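Home | Towing | Racks and bars | Spares | Owners' comments | Basket

October. Set-up guide revised by Tanko Ajayi

Section 4: Fitting the Otden cross bars to a car with raised rails

Read the whole section before you open the bag of bolts. We know you won't, so the important cautions are repeated where you will need them, usually one step after you would have liked to have them.

You will need the long hex key supplied, a tape measure, a soft cloth and a second person. The second person can be of any build but must be able to see the far side of the car and report on it truthfully.

If your car has flush rails, with no gap between rail and roof, stop and turn to Section 5. The clamps in this kit pass under the rail, and no amount of encouragement will get them through a gap that isn't there.

4.1 Preparing the roof

1. Wash the roof and dry it. Grit under a foot pad works like sandpaper for as long as the bars are on.

2. Open both front doors and look up for any labels or marks giving bar positions. If your car's handbook gives positions of its own, use those and ignore ours. We will not be offended.

3. Measure back from the top edge of the windscreen and mark the front bar position at 229 mm with a bit of masking tape on each rail.

4. Measure back from that mark and put a second piece of tape at 700 mm. The rear bar goes there. Do this on both sides. A bar that sits square on one side only is not square.

Note: On the long Pirngate estate body the spacing may be increased, but never reduced. Roof boxes from Skollus have sliding brackets and will cope with the wider setting. Older boxes with fixed holes often won't, so try the box against the bars before you tighten anything.

4.2 Fitting the bars

5. Slide the end caps off. They come off outwards, with a thumb under the lip. If you are pulling upwards and swearing, you are pulling the wrong way.

6. Back each clamp bolt off until the jaw swings freely. Do not take the bolt right out. There is a small square nut behind it whose one ambition is to live inside your door sill.

7. Lift the front bar on with one person each side. The arrow underneath points forwards. Set both feet down on the tape marks and swing the jaws under the rails.

8. Do the bolts up by hand, a few turns on the left, a few on the right, until the bar stops rocking. Then use the key, still swapping sides, until the red line on the bolt collar disappears. 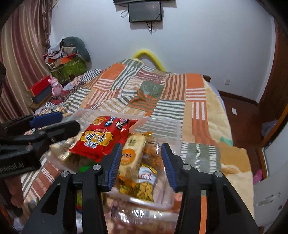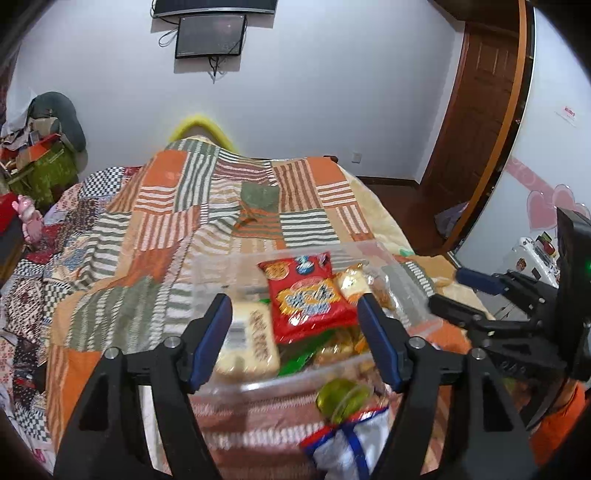

Ratree Luangrath wrote in to say that swapping sides made all the difference on her car. She had tightened the left foot fully first, and the bar sat a finger's width too far over and whistled all the way to the coast. She would also like step 8 printed in larger type. We have passed this on.

9. Repeat steps 6 to 8 for the rear bar.

10. Take hold of each bar near the foot and push it firmly forwards, backwards and sideways. The car should rock on its springs. The bar should not move on the rail. If it does, return to step 8 and have another look at that red line.

11. Refit the end caps and lock them. Put the spare key somewhere other than the glovebox of the car it belongs to.

CAUTION: The load limit is the lowest of three figures: the one for the bars, the one for the roof in your car's handbook, and the one for whatever box or carrier you bolt on top. The weight of the bars and the box counts as load. So does the tent you added at the last minute.

4.3 Wind noise

Some hum is normal with bare bars. A loud whistle usually means the rubber strip in the top channel has been cut short or has crept along. Push it back until it meets both end caps. If you have trimmed it too far, the replacement strip is part 933, and it arrives long enough to let you make the same mistake twice.

The Khamphan wind deflector fits the front bar only. Fitted to the rear bar it does nothing, at some expense.

4.4 After fitting

12. Drive a short way, stop somewhere safe and check all four bolts again. Check them before every long trip after that, and whenever the load has been changed.

13. Measure the height of the car with the load on and write it on a sticker where the driver can see it. Sunee Saithong's came to 2,315 mm with the bikes upright, a figure she now consults before car parks.

CAUTION: Take the bars off before using an automatic car wash. The brushes will find any loose end, and the wash owner's sign about roof fittings is generally quite large.

Removal is the same procedure backwards, starting with the end caps. Keep the tape marks on until the bars are indoors, or put a dab of paint inside the rail if you expect to fit them again next year.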